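Plomolance Laundry Handling Kit
Installation and Operation Guide
Revision of March 4, 2023

Section 5: Setting Up a Laundry Bay

This section covers setup of the Plomolance arm and gripper at a bay with one or more front-loading machines. It applies to kits shipped with the Itska two-finger gripper and the Lindholm controller. Complete Section 4 (Mounting and Power) before starting. The controller must show READY and the emergency stop must be within reach of the person doing the setup.

5.1 Before you begin

You will need:

The Gollolport teach pendant, charged
The 4 mm hex key from the accessory pouch
One laundry basket of the type that will be used in daily operation
A test load of five dry items, with at least one light item and one dark item
A soft cloth for cleaning the camera window

The arm does not lift wet loads in setup mode. Dry items only.

CAUTION: Keep hands, hair and loose sleeves away from the gripper while the controller shows READY or RUN. The fingers close without an audible signal.

CAUTION: Do not start a wash or dry cycle on any machine in the bay during setup. Turn the machines off at their own panels.

5.2 Floor and cable check

1. Clear the floor between the arm base and the machines. Floor mats may stay if they lie flat and do not slide.
2. Route the power cord away from the path of the machine door. If the bay has a floor socket, use the flat cord cover supplied with the kit.
3. Move the arm by hand (FREE mode) from the basket to the machine and back. Watch the cable loop at the wrist. It must not touch the door or the rim of the basket at any point.
4. If the loop touches, loosen the wrist clip with the hex key, shorten the loop, and retighten.

Note: A loop that is too short will pull on the wrist connector when the gripper reaches down into a basket. Check both ends of travel after any change.

5.3 Teaching the machine door

The controller stores one door record for each machine. A record holds the center of the drum opening, the hinge side, and the fully open door position.

1. On the pendant, select BAY, then MACHINE, then NEW.
2. Enter the machine number. Use the number on the machine's own label only if every label in the bay is different. Where two machines carry the same number, enter your own numbers, left to right.
3. Open the machine door by hand as far as it will go.
4. In FREE mode, guide the gripper to the center of the drum opening. Stop when the fingertips are level with the front of the gasket. Press SET.
5. Guide the gripper to the outer edge of the open door. Press SET.
6. Select the hinge side (LEFT or RIGHT) and press SAVE.
7. Repeat for each machine.

Stacked machines need a separate record for the upper and lower unit. If the upper unit is out of reach, the pendant shows RANGE and will not save. Leave it out of the bay plan.

Note: The door glass on most front-loading machines bulges inward and reflects room lighting. If the pendant shows GLARE while the door is being taught, switch off or shade the light closest to the machine and press SET again. You do not have to start the record over.

5.4 Teaching the basket

1. Place the basket on the floor on the side of the arm away from the open door.
2. Select BAY, then BASKET, then NEW.
3. Touch the rim with the closed fingertips at four points, pressing SET at each.
4. Lower the fingertips to the bottom of the basket and press SET.
5. Press SAVE, then mark the basket position with the floor tape supplied.

Remove spare baskets from the marked area. Nested baskets stored against a wall are not a problem as long as they are outside the arm's swing.

CAUTION: Do not use a basket with a hinged lid. The controller has no record type for lids and the arm will press down on them.

5.5 Setting grip and lift

The factory setting for grip force is 42 percent. It suits towels, shirts and bed linen. Change it in steps of 5.

1. Select GRIP, then TEST.
2. Put one item from the test load into the basket and press PICK.
3. When the arm stops at lift height, look at the item. It should hang from the fingers without slipping.
4. If it slips, raise the force one step and repeat. If the fingers leave a hard crease in a thin item, lower it one step.
5. Repeat with the remaining items, one at a time.

Large items often fold over the top of the gripper during a pick. This is accepted by the controller as a good grip so long as both finger sensors read contact. Slack fabric can, however, cover the camera window. When that happens the arm slows down and relies on the stored door record – one more reason to teach the door with care.

5.6 Drum entry

1. Select RUN, then SINGLE.
2. Choose the machine number and the direction: LOAD (basket to drum) or UNLOAD (drum to basket).
3. Stand clear of the door swing and press START.
4. Watch the first entry at reduced speed. The fingers should pass the gasket without touching the folds or the door rim.
5. If there is contact, press HOLD, back the arm out in FREE mode, and repeat 5.3 for that machine.

Small items may come to rest low in the opening, close to the gasket. Run UNLOAD with the SWEEP option set to ON if this happens often at your bay.

Gripper and cloth at the drum mouth, followed by a bay with stacked machines, one lower door open and one closed:

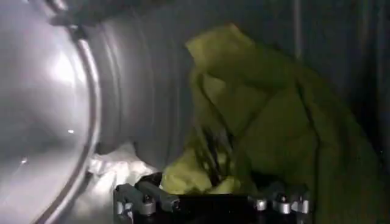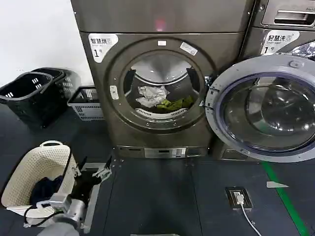 5.7 Full test

1. Put all five test items in the basket.
2. Select RUN, then FULL, then LOAD. Press START.
3. When the pendant shows DONE, check the basket and the gasket by hand for items left behind.
4. Run FULL again with UNLOAD.
5. Save the bay plan under a name of your choice.

The bay is ready for use after two full tests in each direction with no HOLD and no items left behind. If the pendant shows MISS more than once in a test, clean the camera window and check the basket position against the tape before changing any grip setting.

5.8 After setup

Wipe the finger pads after each day of use. Lint collects at the finger joints and should be brushed out – do not use compressed air. Check the bolts on both fingers once a month and tighten by hand only.

Replace the finger pads after 2,000 picks. The count is shown under GRIP, then SERVICE, and must be reset by hand after the pads are changed. Pad replacement is covered in Section 8.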